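Zuzana Pešek
06/07/2020

Small thread about fruit, and about getting it out of the bag before it turns on you. I've been meaning to write this since May and the grapes have finally shamed me into it. 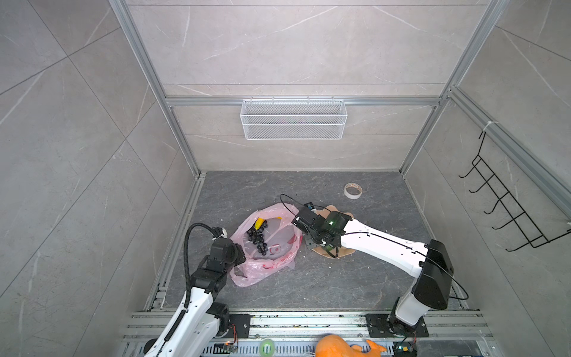

Grapes, a banana and a pink bag, still to be sorted.

My habit, and it's a bad one, is to put the bag down wherever there's room and call the shopping done. Then I wander off and the banana spends the night squashed up against everything else.

I-seul Lim (hello, dear!) told me to take the bananas out first and keep them well away from the rest. I've been doing that for 17 days now and I do think the grapes are staying firmer -- or else I'm just eating them faster, which I can't rule out.

Grapes I leave unwashed until I want them. Pick out any split ones, then into the fridge in something with holes in it. A colander is fine, a proper berry box is nicer if you have one.

I'm also coming around to wire baskets, the shallow white kind that hook over a rail like the one on the back wall there. Air gets in from every side and you can see what you've got -- I lost a whole lemon last month at the bottom of a deep bowl, poor thing.

And fold the bag when you're done! I keep mine in the drawer by the stove, 7 at most, and any extras go to Oldřich Hájek for his tomato seedlings. He says he can always use more.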